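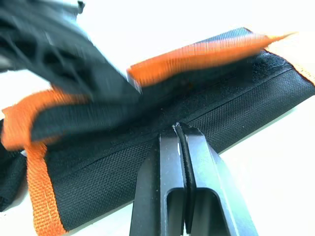

Figure 1. The roll with its orange edging, on the bench.

4. Loading the tool roll

This section covers the Samon tool roll and the tweezers that go in it. Read section 3 first if you have not yet cleared and wiped down your work surface.

The roll ships flat inside the Nudmont bench kit, under the foam tray. It may hold a crease from packing for the first few days. Leave it unrolled overnight with a book on the fold and the crease will relax. Do not iron it.

4.1 Before you start

You will need:
A clear, light-colored surface, wider than the unrolled roll
The tweezers from the small parts box
A dry lint-free cloth
The point guards, if your kit has them (the Xenos refill pack does not)

CAUTION: Tweezer tips are sharp and bend easily. Keep the tips pointed away from you, and never reach into the small parts box without looking.

4.2 Setting out the tweezers

1. Take the tweezers out of the box one pair at a time.
2. Wipe each pair from the grip toward the tip. Wiping the other way catches the cloth and can spread the arms.
3. Lay the tweezers along the far side of the work surface, with space between them. Leave the area nearest you clear.
4. Close each pair lightly and look at the tips against the light. They should meet at the point first. If they cross, set that pair aside and see section 7.

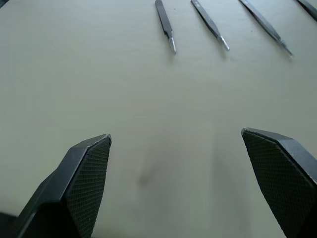
5. Decide on an order before you load anything. Most people put the pair they use most at the end closest to their working hand. Keep to the same order afterward — it saves hunting for the right pair in the middle of a job.

Note: If you own tweezers from another maker, check the length before you mix them in. Anything over 200 mm will stick out past the edging and keep the roll from closing.

4.3 Loading the roll

1. Unroll it on the table with the pockets facing up and smooth it flat with your palm.
2. Fold back the flap so it is out of the way.
3. Slide each pair of tweezers into its own slot, closed, grip end first. The tips stay at the open end where you can see them.
4. Push until the grip reaches the bottom of the slot. Do not force it. A new slot is tight and will ease with use.
5. Use the loops on the orange strap for slim items such as a probe or a marking pen. Do not hang tweezers from the loops by one arm.
6. Fit the point guards, then bring the flap down over the tips.

CAUTION: Do not put two pairs in one slot. The arms rub together and the coating wears through.

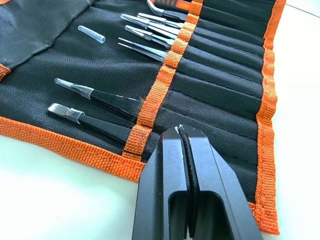
Figure 2. Strap loops and stitched slots.

4.4 Closing and storing

Start rolling from the end farthest from the tie and keep the roll snug, without pulling hard on the edging. Store it on its side in a dry drawer. If the tools have been in contact with flux or cleaning fluid, leave the roll open until they are fully dry.

Loose fibers on the orange trim can be snipped close with small scissors. Do not pull them — the stitching behind may come with them.

Replacement rolls are listed in the Anport parts sheet under item 74.

Section revised 15/08/2026, N. Okoro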